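What Happens to Warm Clothes in July?
Final report, Intro to Consumer Studies

I picked this topic because my closet is tiny and every spring I have the same fight with it. I wanted to know how other students on my floor and in the two buildings next to ours (Norko Hall and Palacios Hall) deal with winter clothes once it gets hot, and whether the way they store them changes how long they keep them. My instructor told me to keep it small, and I'm glad I listened!

I made a short survey with Flamow, the free form tool our library pays for, and left it open until a Friday night. I got 58 answers, which was way more than I expected. I also talked to a few people in the laundry room, usually late in the evening when they were stuck waiting on a dryer and couldn't get away from me.

The first question was where the heavy stuff goes. Under the bed won by a mile. After that came the back of the closet, then a parent's house, and then a bunch of answers like "the chair" (I have a chair too, so no judgment). Only a handful of people pay for storage, mostly students from out of state who use Brerimen, the locker place past the bus station.

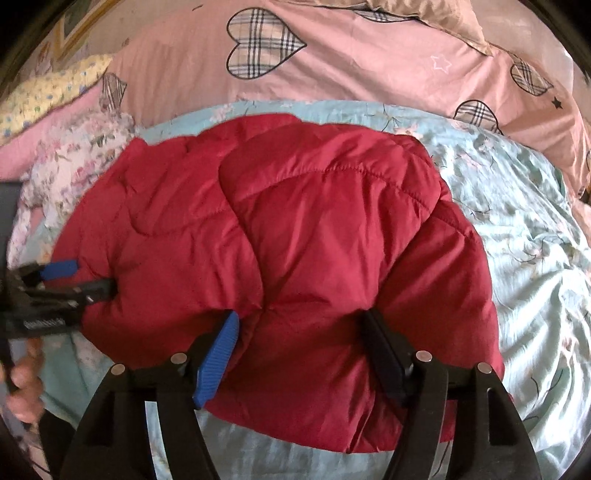

The part I found most interesting was the vacuum bags. Going in, I figured everybody loved them. They're cheap and they save a ton of room. But when I asked people who had used them for more than one summer, a lot of them had quit. The complaints were pretty much the same every time: the bag leaks air by August, or the coat comes out flat and takes forever to fluff up again. One girl said hers smelled like a pool toy until Thanksgiving.

I also asked how long people had owned their main winter coat. Here I made a mistake. I gave choices like "1 to 2 years" and "2 to 4 years," so anybody at exactly two years could pick either one. I left those answers in, but I wouldn't trust that chart too much. What I can say is that people who wash or clean their coat before putting it away told me they'd had it longer. Maybe the washing helps, or maybe careful people are just careful about everything. My survey can't tell those apart.

Money came up more than I planned for. I asked what a new winter coat should cost, and most answers landed around 80 dollars. One person typed 1000, and I still don't know if that was a joke. I took it out of the average and noted it in the appendix.

If I did this again I'd fix the year ranges, ask about boots, and run it in October when people are pulling everything back out and can check for moth holes before they answer.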